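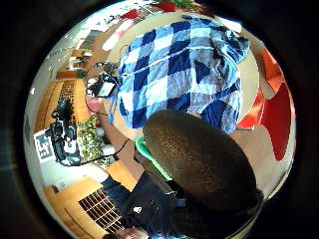

Week two of teaching the gripper to handle cloth, and I have opinions, so settle in and get yourself something to drink.

The job is called Holla, a name I had no say in. You hold the gripper in your own hand, you do the chore, and later the arm over at Malham tries to learn the chore from what you did. Today's chore was the blue-and-white checked cloth: pick it up by an edge, bring the edge over, smooth it down, let go.

I've folded laundry my whole life and I still felt like a beginner. Two fingers of plastic don't feel anything! You pinch and you hope. By mid-morning I'd learned to come in low and slide a little before closing – going straight down just pushes the fabric into a ridge.

The checks help me, by the way. I can line up a row of squares with the edge of the table and tell if I'm going crooked. Whether they help the model as much as they help me is a question I keep asking, and the Cestis folks keep saying "we'll see after training," very kindly.

Numbers, for those of you who like them: we had 1,774 demonstrations when I joined and we're at 2,985 now. I did 194 of the cloth ones myself and my wrist would like a word.

Someone asked last time if I tidy the cloth before each try. No, the opposite. I scrunch it up a different way every time, some of them pretty mean. If every try starts neat, all it learns is neat.

Oh, and slow down at the end. I was letting go and whipping my hand away like I had a bus to catch, and on playback with Shin (our replay tool) you could see the corner come up with me in a good many of them. Those got tossed. Now I open, wait a beat, and back off gently.

More cloth tomorrow, then towels, which are thicker and I'm told much more forgiving. If any of you have done this with towels, please tell me how you handle the hem!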